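The Coat Room on Paredes Street

2019-11-20

The line starts before the doors are open. It goes along the brick wall of the old Hasley bus office, turns at the corner, and stops in front of the bakery, where the owner has put out a bench for the people who can't stand so long. It is cold for November, and many of those who wait are wearing two sweaters and no coat.

Inside, the coats are ready. They hang by size on long metal racks, the children's sizes closest to the door, and each family is given a paper ticket and a cloth bag. You may take one coat for each person in your home, plus gloves and a hat if there are any left. There is no form to fill in. In the first year there was a form, with questions about income and the number of rooms in the apartment, and many people went home when they saw it. The second year the form was gone and the racks were empty before lunch.

The Hasley Coat Room is now in its third winter. It began with 64 coats, collected in a church hallway by parents from one elementary school, and this season it expects to give out some 900. Nearly all of them come from people who live in the town or in the two villages up the river. They are left in blue barrels at the library, the fire station and the grocery store on Paredes Street, and every evening someone must go with a van and empty the barrels, also when it rains, also when there is football on television.

I spent several days in the Coat Room this month, and what surprised me most was how much of the work is about zippers. A coat with a broken zipper looks perfectly good on a hanger. The child puts it on, the mother smiles, and then the slider comes off in her hand. So each zipper is tested four or five times, up and down, by a small group of retired women who used to sew for Trisemico when the company still had its workshop by the rail bridge. They sit at a long table under the windows with their own machines, brought from home. If a zipper can be saved with a little wax, they save it. If not, they cut it out and put in a new one, and this takes a good worker less than half an hour on a child's jacket and much longer on a ski jacket with a double lining, a kind of garment which they all dislike and talk about with strong words.

The company gives the zippers and the thread. It gives nothing else, and I was told this several times, in a friendly way, while I was being shown the boxes.

Laundry is the other problem. The Coat Room has two washing machines and they are both of the home kind, too small for a man's winter parka. Since last year the larger things go to Esaseck, a laundry that normally washes hotel sheets, and they come back folded flat in plastic, so that the down has gone into the corners and must be beaten out again by hand. High school students do this part. The school counts the hours toward their service requirement, and a few of them admitted to me that they came only for the hours. One girl had finished her hours in spring and was still there, beating a brown parka against a table with a tennis racket.
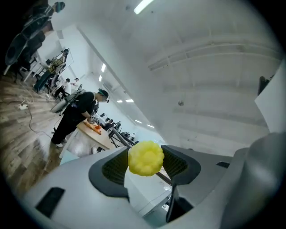

What is missing every year is large men's sizes. People give away coats when children grow out of them, and women seem to change their coats more often, but a man in Hasley will wear the same one until the elbows are open. By the second week the rack for men is usually half empty, and the persons who need those coats most are those who work outside, on the roads or at the loading docks. This year the fire station asked its own crews for old jackets, and from there came three full barrels. The reflective strips had to be taken off first - this is a rule of the department - and the women at the sewing table did it with seam rippers in one afternoon.

There is some discussion about next winter. The bus office has been sold, and the new owner has promised the room only until the end of March. The library has offered its basement, but it has stairs and no elevator, and it is hard to imagine the line going down there with strollers. A former shoe store on the same street would be better. It would also cost rent, and until now the Coat Room has never paid rent to anyone.

The room is open on weekday afternoons until five, and coats can be left in the blue barrels at any time. Please empty the pockets before you give. The sewing table keeps a jar for the coins it finds, and the last time I looked, it also had in it a house key, still waiting for its owner.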